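Minutes of the Folta Workshop, Trarkasville
Entered by the Recording Secretary

The members convened in June to consider the matter of the arm, which had declined to release the lid. Sosina Kumsa, who had built the arm over two winters, reported that its motors were in good order and its wiring sound. It had been instructed to let go more than 3000 times. It had held on.

The Secretary asked whether the lid was of any value. Ms. Kumsa replied that it belonged to a box that had been her father's, and that the box itself had been lost in the move from Sandhu Street. She had chosen it for the trials owing to its convenient size.

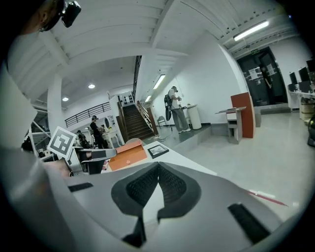 A motion was made to replace the grip pads with a set from Flokex, at the expense of the workshop. Ms. Kumsa asked that the motion be tabled until she had made one further attempt. Leave was granted.

At 4 in the afternoon she placed her own hand beneath the fingers and waited. The members remained seated. The Secretary is required to record that no command was given during this interval, and that the log confirms it.

The lid was received into her hand at 5. She thanked the arm, switched it off at the wall, and carried the lid home in her coat.

The motion concerning the pads was withdrawn. The members then proceeded to the question of the heating.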